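Kakero Evening Course: Robots at Home and at Work
Notes for session 2, 4 Jul 2018

Welcome back, everybody, and thank you for the lively questions last time (I promised to get to the dusting one, and we will!). Tonight we stay in the dining room, which I have come to think is a much harder place for a machine than the factory floor, however tidy it looks to you and me.

Think back to the Mivell packing line we talked about. The boxes arrive one way up, at one height, under lamps that never change. The arm there did 158 boxes without a person stepping in, and we were all rightly impressed. Now ask the same arm to pull out a chair, wipe the seat and push it back in. Chairs get moved and curtains shift in a draft. By late afternoon the sun has gone around the house and everything the camera learned in the morning looks a little different.
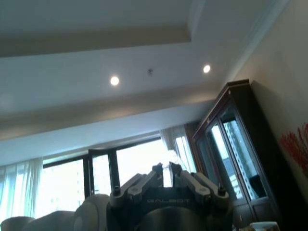

Fig. 1. Gripper raised in a room with bright windows, upholstered chairs and a glass-doored cabinet.

Glass deserves a good long look before you go on. The right-hand cabinet door has a tall building in it, windows and all, and you and I know straight away that it's a reflection. A machine has to work that out, and it also has to work out where the pane is before it goes anywhere near it with a cloth. Then there is the daylight, so strong that the view outside is nearly all white.

In the Flerneck trials, which you'll find in your February packet, the team set 144 small household jobs and the robot finished 33 of them on its own. I find that rather encouraging, though I wouldn't hand it my grandmother's plates just yet.

For next time, please read the Yin chapter on soft objects, then pick one chore you do at home and write down every step, even the silly little ones like moving the salt out of the way. Bring it along and we'll swap.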